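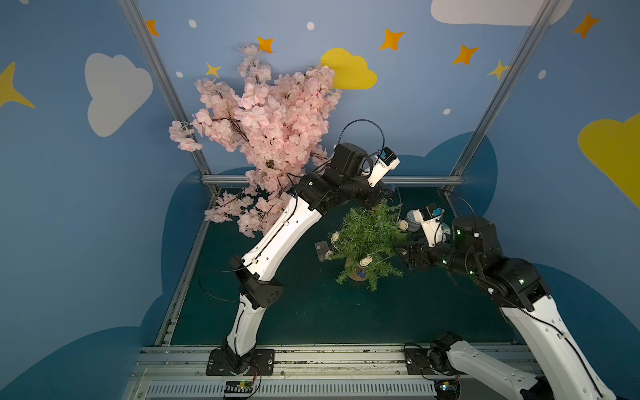

Both arms in the box, left wrist up against the blossom

hjaltested_h
Left arm faulted again. Wrist goes into the cherry branch, current climbs, then the whole arm drops out and I have to power cycle. Log says error 166 on the wrist motor. Right arm is fine, carries on to the plant pot like nothing happend. Anyone?

gakico_fan
Cable. Look at the loop over that wrist. Bet it's snagging on twigs.

trurberg2
Not cable. Your torque limit's too high, so it pushes till it trips. What's it set to?

hjaltested_h
616. Came like that from Vestergaard.

trurberg2
Way too much. Try 400.

gakico_fan
Lower limit just hides it, it'll still snag. Move the branch!! Or tie the loop down shorter.

hanow_ben
Tie it shorter and you'll pull the connector out when the wrist turns. Did that in March, new motor. Don't.
Also keep your hands out of there when it drops, those links come down fast.

hjaltested_h
ok 400 first, branch stays for now. Will post the log tonite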